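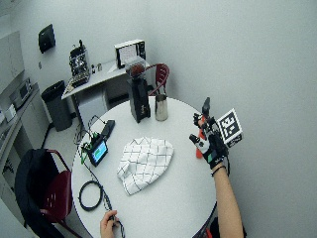
Home Hire Kits Signboards Rentals Bookings Contact

The Celoveck Open Home Kit

I'm Tymofii Holovko, and I put this kit together after too many Thursday evening inspections in Bustos where I was running back to the car for shoe covers. Everything I use to open a house to buyers now lives in one grey trolley bag, and you can hire the same bag from me for your own sale!

The Celoveck costs $257 for a 28-day campaign, picked up from the Sarnorine office or dropped at your door if you're on our side of Vonda. You get two footpath signs, a pull-up flag, a sign-in clipboard, a door wedge, a rubber mat, a brochure stand and 24 pairs of washable shoe covers. The flag needs a bit of a shove to click into its base – give it a good one, you won't break it.
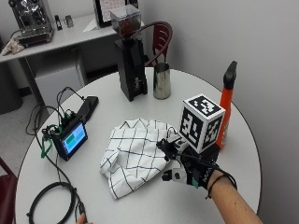 Selling your own place means you stop seeing your own clutter, so I've tucked a room-by-room card into the front pocket. Start with the tables, they're quick. A round white one with a dark edge looks lovely in a small dining area, but if there's a checked cloth bunched up on top and an orange spray bottle standing at the side, that's where a buyer's eye will go. Put the bottle under the sink, fold the cloth into a drawer and move on to the benches (kettle can stay, toaster can't, in my opinion).

The footpath signs have blank panels for your street number and inspection time. Please use the chalk pens in the kit, as ordinary markers stain and I charge for a new panel. Bags come back to me with the shoe covers washed and dried, thanks.

September books out early, so ring ahead if you're planning a spring sale. Extra weeks are fine if the next person isn't waiting on it.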